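# Trading in the wagon

June 26, 2019

I finally sold the old wagon in February and have been without a car of my own until this week. Korkor lent me hers on weekends, and I took the bus the rest of the time. 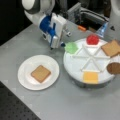

I wanted something used, with a manual if I could find one, and a trunk deep enough for the dog crate. I looked at 6 cars at three dealers. The first dealer added a prep fee that wasn't in the listing, so I left. The second had a nice hatchback with 85 thousand miles on it, but the clutch slipped on the hill behind the lot and they wouldn't move on the price.

The third place was in Stusa. Ernő Takács handled the sale and let me take the car to my own mechanic, Yaw Ayaaba, before I signed anything. Yaw found worn rear pads and a small leak at the valve cover. The dealer did the pads and took a bit off for the gasket, which I'll replace myself.

It's a gray sedan, four years old, automatic. So no manual after all. The crate fits with one rear seat folded.

Insurance went up a little compared with the wagon. Registration is done and the plates should come in the mail. I still need to order floor mats and find out why the passenger window is slow going up.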